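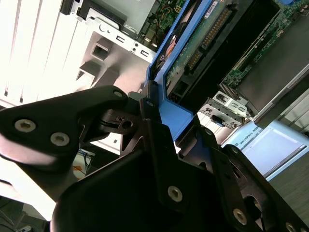
Gripper at the open computer chassis.

Karden Trotham LED panel, 2x4, reviewed by Hwa-young Na

Karden sells the Trotham as a drop-in swap for old fluorescent troffers, and the box promises "office-grade light with no flicker." I bought 6 of them for our workroom in November and I'm still not sold.

Installation was fine. Each panel weighs little enough to lift alone, and the driver box clips to the back. The wire leads are short, though, and the instructions show a different driver from the one I got.

Brightness is good. Color is another story – two of the panels look pinker than the rest, and Karden's support told me this was "within range." What range? They wouldn't say.

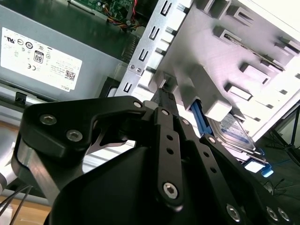
Dimming is where I lost patience. With a Nullberg wall dimmer the light drops smoothly for a while, then jumps to off well before the bottom of the slider. Si-woo Min tried the same panels on a Ban dimmer and got a faint buzz instead. Both dimmers are on Karden's approved list.

The warranty runs 5 years, but you pay return shipping, and a panel this size isn't cheap to mail. If you only need on and off, fine. For dimming I'd look elsewhere.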